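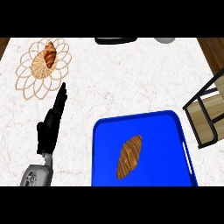
Croissants, one in the basket and one on the blue tray.

Youth music at the Plindow Cup halftime, who decides?
Posted 27 June 2019

salinas_stand
Does anyone know how the halftime acts get picked for the Cup final at Plindow? My daughter's school choir in Salinas applied in May and got a form reply. The same drum group from Ostero has been on 2 years running. They're good, but other schools would like a turn.

lowbrass44
The league office picks. Schools send in a recording and a signed form. Last year's final had 1,488 people through the gate, so they want something that carries outdoors. Drums carry. A choir doesn't unless you mike it properly, and the Plindow speakers are bad.

salinas_stand
The form didn't say anything about volume. It asked for numbers, length of set and a contact teacher.

northgate_ref
I disagree with lowbrass. The Brorngate choir sang at the spring final and I heard every word from the far end. They had two stage mikes and stood near the tunnel. It can be done.

lowbrass44
That was in front of 900 people with no wind. Different thing.

northgate_ref
Still the same speakers.

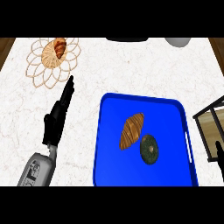

lowbrass44
Fine, but someone has to pay for the mikes. Brorngate rented theirs for $100 and the school covered it. If Salinas can do that, put it in the application. The office won't offer.

ostero_parent
My son is in the drum group. We apply every year like everyone else and the kids rehearse all winter for it. Nothing is handed to them. I would have no problem with two acts sharing the slot, six minutes each.

salinas_stand
No offense meant to the drummers. Sharing would suit us, our set is only five minutes. Who would I write to about it?

ostero_parent
League office, same address as on the form. Put "halftime" in the subject line or it goes in with the ticket mail.

northgate_ref
Changeover is the problem with sharing. Drums take a while to clear and the teams want the field back. Have the choir go first.

salinas_stand
OK. I'll talk to the music teacher about mikes and write to them this week.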